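Ticket 964 -- Bronen label software, wrong stock codes on wall panel orders
Status: Resolved
Priority: 4
Site: Clirkgate showroom and warehouse
Raised by: Finlay Ogilvie

Problem as reported

Shelf labels printed from the Bronen client show the wrong stock code for some wall panels. The description line and price are correct. The barcode scans, but it brings up a different product at the counter. First noticed in February when a customer order was picked from the wrong bay. Labels for flooring and trims print correctly.

Environment

Bronen client on the two counter PCs and one warehouse PC. Label printer is on the network and shared from the warehouse PC. Product list is imported overnight from the supplier file sent by Zilau. Total rows in the product list: 3,000.

Log

08:40 -- Reproduced on the warehouse PC. Printed one label each for a plain white panel and a patterned panel. Plain white is correct. Patterned shows a code belonging to a grout line.

08:55 -- Same result from both counter PCs. Ruled out a fault on a single machine.

09:10 -- Restarted the print spooler and cleared the queue. No change. Print preview already shows the wrong code, so the printer is not involved.

09:25 -- Opened the product record in Bronen. Stock code on the record is correct. The label template must be reading it from somewhere else.

09:50 -- Checked the label template. The code field is not bound to the product record. It is bound to a lookup table called Bangera, left over from the previous stock system. The lookup matches on row number instead of product ID.

10:15 -- Exported both tables and compared them in a spreadsheet. They agree up to row 1,877. From the next row onward, every code is out by one. The supplier file has a blank line at that point. The nightly import skips blank lines but the lookup keeps them.

10:30 -- Flooring and trims sit above the blank line in the file, which explains why their labels are fine. Plain white panels are also above it. The patterned ranges were added later and are all below it.

10:45 -- Asked Finlay whether anything else uses the lookup table. He checked with the counter and says the old quote form does, but it has not been opened since the changeover. Left the table in place for now.

11:05 -- Took a backup of the label template, then rebound the code field to the product record. Saved as a new version.

11:20 -- Printed test labels for the terrazzo print panels, the marble-pattern floor and the aluminium corner profile. All three codes match their records and scan correctly at the counter.
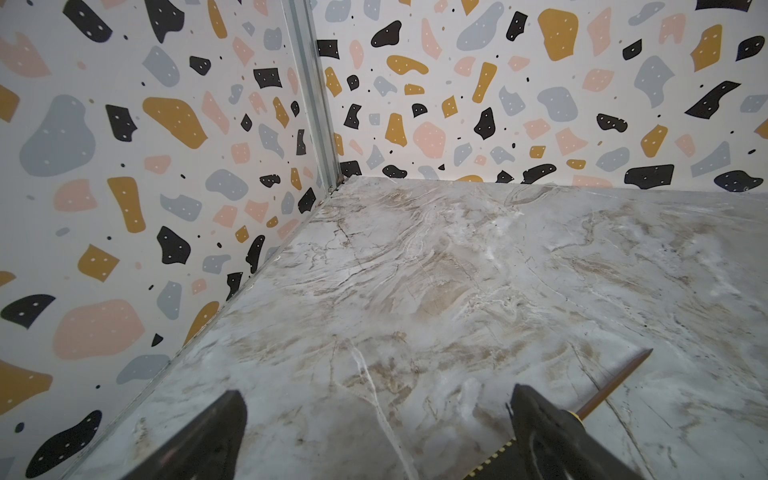

11:35 -- Second counter PC was still printing the old code. The client had cached the earlier template. Closed Bronen, deleted the contents of the local template folder and reopened it. Labels now correct. Repeated on the other two machines.

11:50 -- Wrote to Zilau asking them to remove the blank line from the supplier file. The label fault is fixed without it, but the old quote form will stay wrong until the file is corrected or the form is retired.

Next morning, 08:15 -- Overnight import completed with no errors. Printed a further batch of panel labels from each PC. All correct.

Cause

Label template bound to an old lookup table that matched by row number. A blank line in the supplier file put the rows out of step.

Follow-up for site

Reprint shelf labels for all patterned panel ranges. Old labels should be taken down first, as the barcode on them will still scan to the wrong item. Do not use the old quote form. If a wrong code shows up again, send the product ID and a scan of the label -- the description alone is not enough to trace it.

Finlay confirmed reprint under way. Ticket closed.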